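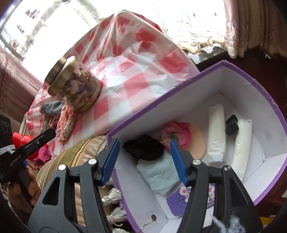

Engebretsen

Packing a mixed box of textiles and small goods

This page covers one box of mixed soft goods: towels, knits, underwear and lace, plus a few rigid items. It applies to a closet clear-out, a move, or a seasonal changeover. Heavy goods and anything liquid are handled separately.

What you need

One cardboard box with a clean, light-colored interior. Dark items show up against white walls, and small ones are less likely to be missed when the box is emptied. Mine has purple edges, so I can find it in a stack of brown ones.
One large checkered plastic bag for overflow.
A cushion or folded blanket to prop the box on.
A label and a marker.

Preparing the box

Check the inside walls first. Some gift and storage boxes have metal grommets where a cord handle used to run, and a thread left hanging from a grommet will catch on lace or an open knit. Trim it flush before packing.

Set the box on the cushion so the interior faces you. On a bed or sofa, move any fringed throw out from under the corners – tassels get folded into the flaps when the box is closed.

Order of packing

1. Rolls go in first, against one side wall. Lay them parallel, on the diagonal if they are too long to lie straight. Check that the wrapping on each roll is closed at both ends.

2. Small hard items go in the gap between the ends of two rolls. They stay put there and do not work down to the bottom.

3. Fold towels flat and place them on the side opposite the rolls. A single towel folded in 4 layers makes a firm base for loose pieces.

4. Items that will not hold a fold can be knotted into a bundle. Knot once, loosely. Do not do this with anything that has to come out pressed.

5. Lace and padded pieces go on last. Round pads lie flat with the lace on top of them. Nothing heavier should rest on either.

6. Patterned knits fill the remaining space at the near end. Fold them with the pattern outward for easier identification.

What stays out

Glass does not go in this box. A jar of dried goods, even with a metal lid screwed down, should be wrapped and packed upright in a kitchen box. Bulky knits go in the checkered bag, where they can be compressed.

Closing and labeling

The flaps should meet without pressure. If they do not, remove 2 knits and transfer them to the bag. Write the contents on a short side and again on the top. I number mine by shelf; the box on this page is 134 in the Dirnside closet.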